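Notes from the Wardrobe Room
2019-02-08

Well, we made it through the first full fitting for "Velach," and I want to tell you all about it while it's still fresh and my fingers are still sore from the pins. Those of you who came to our open evening back in September will remember that the film was barely more than a script and a mood board then. Now there are 28 costumes on the rail at the Pemham studio, and I have been walking up and down in front of them like a proud aunt.

The story, for anyone who missed my earlier ramblings, follows a family running a seaside boarding house in the made-up town of Utine, over three summers. That sounds easy to dress, doesn't it? Cotton, straw hats, off we go! But the director wanted every summer to feel a little more worn than the one before, so most of the main outfits had to be made more than once and then faded by different amounts. We tried tea, we tried lemon juice, and we tried leaving things on the roof for two weeks. The roof won, though we did lose a very nice scarf to the wind.
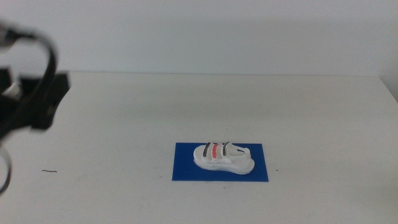

The part I fretted over most was Vi, the youngest daughter, who hardly speaks in the first half of the picture. Her clothes have to do a lot of the talking. I started her in stiff collars, everything buttoned right up, and then let her loosen bit by bit as she finds her nerve. At the fitting our young actress put on the last dress, the yellow one with the deep pockets, and shoved both hands straight in and slouched. I could have cried. That slouch was the whole character, and I went home and let the hem down an inch to suit it.

Money has been tight (when is it ever not?), and I spent around 88 dollars on buttons alone before coming to my senses and raiding my own button tin. If you spot a mismatched set on the grandmother's cardigan, please know that I love it and it's staying.

Next on my list are the rain scenes, which means doubles of nearly everything and a great many towels. I'll write again once we've dried out.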